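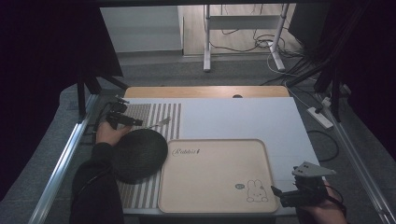 Murray Robichaud wrote in to say that any article on the table fork ought to start with the spoon and the knife, as they were there first and the fork only makes sense once you know what it was pushing out of the way. I think he's right, so I've moved the old opening down the page and started over.

The Table Fork
From the Wekitz household pages
Last updated Oct 28, 2022
40 shares | 9 comments

We use cookies to remember your settings. Accept | Manage choices

The table fork is a hand tool with a handle at one end and prongs at the other, used to hold food still while you cut it and to carry it to your mouth. The prongs are called tines. The flat or curved part where the tines meet is sometimes called the root, the thin bit behind that is the neck, and the rest is just the handle, though people who collect the things have more words than that and will gladly teach you all of them.

Before the fork

For most of European history you ate with a knife, a spoon and your fingers. The knife did a lot of the jobs we now hand to the fork. You cut a piece of meat, stabbed it with the point and lifted it. If you were well off you might have a second knife to hold the meat steady, which sounds fine until you try it (I have, with a pork chop, and the chop spins around like a record). Soup and porridge went on a spoon, and bread did the rest.

Fingers weren't considered rude. There were plenty of rules about them, though! Old manners books tell you which fingers to use, when to wipe them, and to keep them out of the shared dish once they'd been in your mouth. I find these books very good company, mostly for what they imply about the people who needed telling.

Big forks did exist all that time. Cooks used long ones with two tines to lift meat out of a pot or hold a roast down for carving, and those are very old indeed. What's new, in the long view, is the small one that belongs to a single eater.

Where it came from

Small personal forks were in use in the Byzantine world and parts of the Middle East well before they caught on farther west. The story usually told is that a Byzantine bride brought one to Venice in the eleventh century and shocked everybody with it, and that when she later died of an illness, a churchman blamed her fancy habits. The details shift depending on who's telling it, including which bride it was, so I'd hold on to it loosely.

Italy took to the fork earlier than its neighbors did. Pasta probably helped. If you've ever tried eating long noodles with a knife point you'll see the argument. Sticky sweets helped too, and in several countries the first forks to turn up in household lists were for fruit in syrup and candied ginger, things that would leave your fingers a mess. A lot of them were kept with the jewelry, more or less, and brought out for guests.

From Italy the habit moved slowly. English travelers in the early seventeenth century wrote home about it as a curious foreign custom, and people who came back and kept doing it got teased. Men in particular were told it was fussy. By the end of that century the better-off tables in France and England had them, and through the next one they worked their way down to everyone else.

How the shape settled

Early table forks mostly had two tines, long and straight and set fairly far apart. They were good at holding meat down. They were awful at peas. Anything small fell through the gap, so you still needed the spoon, or you used the broad end of your knife. Some table knives from that period have a wide rounded tip which makes them look a bit like a paddle, and carrying food was part of the point.

Then came a third tine, and a fourth, and a gentle curve. The curve matters more than you'd think. A straight fork is a spike, and a curved one is a spike that can also scoop. Once the fork could scoop, the knife didn't need a sharp point anymore, and table knives got blunter. I've eaten with a reproduction of an early two-tined steel fork at the McIntyre, the little museum over in Trukcombe, and what surprised me was how heavy the handle felt compared to the business end. It wants to tip backward out of your hand.

Four tines became the standard for dinner forks in the nineteenth century and has stayed there. Five and six have been tried. They work, sort of, but they're harder to wash between and there's not much they do that four can't.

Materials

Silver was the prestige choice for a long time, partly for show and partly for a practical reason: it doesn't react much with acidic food. Iron and steel forks gave fish and fruit a metallic taste, particularly anything with lemon or vinegar on it. Silver tarnishes with egg, on the other hand, and I can confirm that one from my grandmother's set, which I ruined a corner of one March with a plate of deviled eggs and a nap.

Silver plating brought the look within reach of ordinary households in the nineteenth century. Stainless steel came along in the early twentieth and took over. It doesn't rust in the sink, it doesn't taste of anything, and you can throw it in the dishwasher. You'll sometimes see two numbers stamped on the back, like 18/10, and those give the chromium and nickel content as percentages. More nickel usually means a warmer shine and a bit more resistance to stains.

Wood, bone, horn and plastic forks all have their fans. Bamboo ones are nice for salad. My own everyday forks are a Vular pattern that was dropped years back, and I've been picking up strays at yard sales ever since, so that the drawer now holds around 40 of them and I still can't find a clean one at lunch.

Kinds of fork

Dinner fork. The big one, four tines, does everything.

Salad fork. Shorter, sometimes with one wider tine on the left edge for cutting lettuce or a soft bit of cake. That wider tine assumes you're right-handed, and my left-handed sister has opinions.

Dessert fork. Often the same size as the salad fork, and in a lot of homes it's the very same fork, rinsed.

Fish fork. Shallow and a bit broad, made for easing flesh off bones.

Oyster fork. Tiny, usually three tines. In a formal setting it's the one fork allowed on the right, sometimes resting in the bowl of the soup spoon.

Carving fork. Two long tines, and the closest thing in your kitchen to the forks that came before all the others.

Spork. Half spoon, half fork, and older than people expect, with patents for combined tools going back to the nineteenth century. Good for camping. Bad for steak.

Victorian catalogs went a great deal further than this, with forks for pickles, sardines, berries, ice cream and terrapin. Garnet Sawatzky has promised to lend me a sardine fork for comparison and I'll add a section when I've had a proper go with it.

Placement at the table

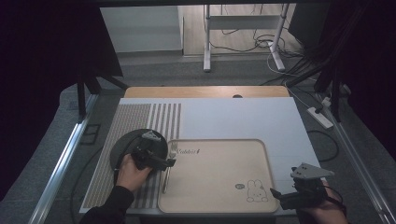
The usual American rule puts forks on the left, with the one you'll use first on the outside, so you work your way in as the courses arrive. Knives and spoons go on the right, blades turned toward the plate. Whether it's a formal dinner or toast for one, the tines go away from the diner and the handle comes toward them. The silver fork on the beige tray with the bunny drawing follows the same habit, lying along the left edge with its tines to the far side of the table. In France you'll often find forks laid face down, so the curve of the tines is on top. One explanation is that family crests were engraved on the backs of French handles and on the fronts of English ones. It's a tidy story, and I've seen it repeated far more often than I've seen it backed up.

A fork can land on the right in a few cases. The oyster fork is one. A casual meal with no knife is another, where some people set a lone fork on the right simply to make life easier for the right-handed. Dessert forks can go above the plate, pointing right, under a spoon that points left.

Holding it

There are two main styles and people get heated over them. In the one called European or continental, the fork stays in the left hand the whole time, tines down, and the knife stays in the right. In the American style you cut with the fork in the left hand, put the knife down, swap the fork across to the right and eat with the tines up. The swap is sometimes called the zigzag. It was normal in parts of Europe once too, and the United States just kept it after fashion over there moved on.

I was raised on the zigzag and switched in my thirties after a long visit with cousins who never put their knives down. I got more food in and fewer words. Now I do a muddled version of both, which my mother noticed immediately.

Putting it down

When you're pausing, the common signal is to leave the knife and fork apart on the plate in a loose upside-down V. When you're done, lay them side by side. Restaurants vary in how much notice they take of this. A used fork shouldn't go back on the tablecloth, and I'd extend that to not leaning it half on the plate and half off, since it'll slide and take the gravy along.

See also: Spoon; Carving set; Napkin folding; Chopsticks; Table knife

Get new household articles by email. Enter your address to subscribe. You can unsubscribe whenever you like.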